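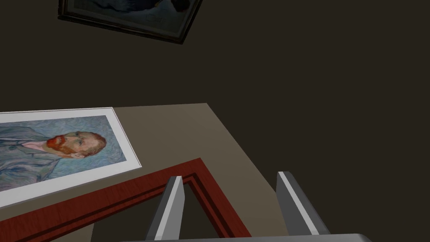 Teodor Haskill

The second time they reopened the Borstead smelter, they served shrimp. The first time it was sandwiches, and I should have known from the shrimp alone that we were in worse trouble.

I was there because the company had invited everyone who still held a furnace ticket. I had kept mine up. It cost me a day's pay every May and a drive to the county testing office, where a young man watched me read a pressure gauge and stamped a card. My wife asked why I bothered. I said a ticket was a ticket. She said the same thing about the coupons in the kitchen drawer, and those had expired too.

They had put up a tent in the yard, right up against the ore pile. The pile was what was left from before: 2991 tons of manganese ore, by the sign, under tarps that had gone to ribbons. I had driven past it for years and always wondered why they hadn't sold it. A man standing next to me with a plate said it was on the books at what it had cost, and that if they sold it they would have to admit what it was worth. He had been in the payroll office once, so I took it for gospel until I noticed he was also telling people the river had been moved.

The new owner was called Ibarra. It was a company, though the woman at the microphone talked like it was an uncle who had been good to her. Ibarra believed in Borstead. Ibarra had walked these floors. I had been on those floors most of my working life and the only thing I ever saw walk them that didn't have to was a raccoon.

She told us about the process. It was called Grunano, and it was going to make the same alloy we used to make on a fraction of the power. She had slides. On one of them there was a furnace drawn in pale green with an arrow going in and an arrow coming out, and the arrow going in was thin. I have tapped a furnace. You are not arguing with an arrow. You are arguing with rock, and rock wants what it wants to melt, and it doesn't care who owns the drawing.

I put up my hand. I asked where it was running now.

She said it was proven.

I said that was good, and where?

She said there was a pilot unit at Windach. I asked how big. She looked over at a man in a vest, and the man in the vest looked at his shoes, which were new work boots with the creases still from the box. He said it was a scale that gave them a great deal of confidence. Some people clapped. I sat down. The fellow behind me leaned in and said, "Why do you have to do that?"

I thought about that on the drive home. He had been on my shift once, a decent hand, and he had sold his truck the winter the place shut. He wasn't stupid. He knew what a pilot unit was. He wanted one afternoon with shrimp in it, and I had put my hand up.

The letter came the next week. I had been selected. There were 2000 positions planned at full operation, it said, and mine was among the first, and I was to report for induction and bring my ticket and my own boots. My wife read it standing up, and then sat down and read it over.

"Full operation," she said.

"I saw that."

"They don't say when."

"No."

She folded it and put it in the drawer with the coupons. She didn't mean anything by it, I don't think. It was just where paper went.

I reported. They gave us hard hats with Ibarra on the front in green. If you scratched it with your nail you got the old company's blue. We swept. We swept the casting bay and the pump house and the long gallery where the bus bars used to run, before somebody came one night with a saw and took the copper. Everybody in town knew who it was. He had come to the tent and eaten shrimp with the rest of us.

Furnace No. 2 was the one they were going to convert. It had been my furnace. There were birds in the hood. I climbed up to the charging deck and looked into the shell, and the last heat was still sitting down at the bottom, frozen where we left it when they cut the power. We had asked for six more hours to empty her. Six hours of current, and the old company said the rate was too high and pulled the breaker from an office. That metal had been in there ever since, solid all the way across. You would need dynamite or a great deal of patience.

I told the man in the vest. I said before you convert anything you have to get that out.

He wrote it down. He had a nice notebook. He asked if it might be possible to leave it in place and build on top of it.

I said you could build on top of anything.

He wrote that down too, and I believe he took it for a yes.

Pay came on time for two months, I will give them that. I bought a water heater. The fellow who had sat behind me in the tent bought a truck, on a note, and he drove it past my house slowly with the window down so I could tell him I'd been wrong. I told him it was a good-looking truck. It was.

Then the visitors started. They came in small buses and wore our hats. On those days we were asked to be up on the deck, doing what we would be doing. I said we would be sweeping. The man in the vest said something more to do with the furnace. So I stood at No. 2 with a tapping bar in my hands, in front of a cold hole, with the birds going in and out above me, while people from some bank took pictures. One of them asked me what it felt like to be making metal in Borstead again.

I looked at the tap hole. It had a wad of newspaper in it to keep out the draft.

"It feels about like you'd think," I said.

He thanked me. He shook my hand and looked at his palm afterward, to see if any of it had come off on him.

That night I got the letter out of the drawer and went through it again with my glasses on. Among the first, it said. I looked for the word furnace and it wasn't there. I looked for alloy. My wife asked was I coming to bed, and I said in a minute, and then I set my ticket out on the counter by the keys, the way I did every night, because the bus was due at eight and they had asked me to have it where it could be seen.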